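Demonstration collection (household tasks)

Demonstration collection is the gathering of recorded examples from which a learning system is trained to carry out physical work. In household robotics the examples mostly concern ordinary chores such as making a bed, hanging clothes or putting away dishes. One recorded attempt at a chore is called an episode, and a group of episodes made in the same room is called a set.

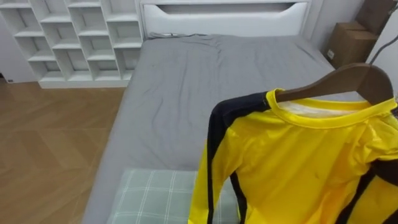 Cilodora

Early sets were small. The Plisavitz bedroom set, begun in July, held 50 episodes at first and was later extended to 427. Each episode has a task name, a start state and a short written instruction, such as "put the shirt on the hanger." Episodes that end in failure are usually kept and marked as failures, though practice differs between groups.

Recording methods

Examples may come from a person wearing cameras, from a robot steered by an operator, or from both. Views from the head are close to the work and lose sight of it when the head turns. Fixed views cover more of the room, but the body of the robot often hides the hands. Many sets store the two together with a shared clock. In the Gistirus format an episode may last no longer than 90 seconds, and longer chores are split.
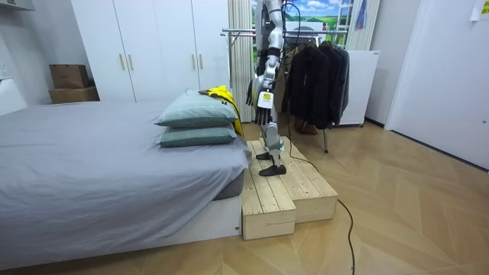 Variation between episodes matters as much as their number. A system trained on 300 nearly identical attempts tends to fail when an object is moved a short distance. Collectors therefore change the start state on a schedule - in a bedroom, the pillows may be stacked near the foot of the bed with a yellow garment tucked behind them, so that the garment is only partly in view, and in another episode the garment may lie open on the sheet. Height is also varied. A humanoid robot may work from the floor or from a raised surface, and a two-level platform of pine boards gives it more than one place to stand beside the same bed.

Labeling

Labels are added during recording or afterward. The Yip scheme marks only the start and end of each grasp - other schemes mark every contact.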